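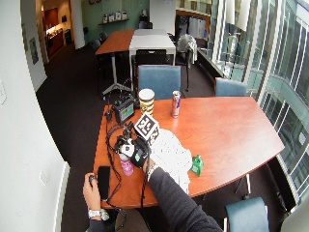
The table as of lunchtime. Pink cup is mine.

Home | Forums | Furniture & Rooms | Search | Log in

Curved table: where does anything go?

zerrin_b
Bought this in August for 490 quid because I liked the curve. Nothing square will sit along that edge. Everything ends up wherever it lands and stays there: tall coffee, Red Bull, phone, cables, a sheet of crumpled plastic I keep meaning to bin. Any ideas short of a saw?

muammer67
Lovely warm top. Shame about the cables. Stick a tray under the back edge and feed them through, mine cost 18.

Kevser A
A tray under a curve? It'll stick out at one end like a drawer someone forgot. Clips, muammer. Little clips.

muammer67
Mine has been up for years and has only fallen on me twice.

defne_i
I'd worry more about the drinks. A paper cup and a can on the same table as all those wires is a bold way to live. Lids only, that's the rule in our house.

zerrin_b
The coffee has a lid! The can is on its own, I admit.

Kevser A
And the plastic sheet?

zerrin_b
The plastic sheet is under review.

ertugrul.a
Disagree with all of you. It's a work table, it should have work on it. Mine is 134 cm across and I haven't seen the far side in ages. Move the phone before something lands on it and carry on.

defne_i
This is why we don't come to yours for dinner.

zerrin_b
Clips ordered. Phone moved. Plastic still under review.

Contact us | Copyright Flaltedmont Forums | Back to top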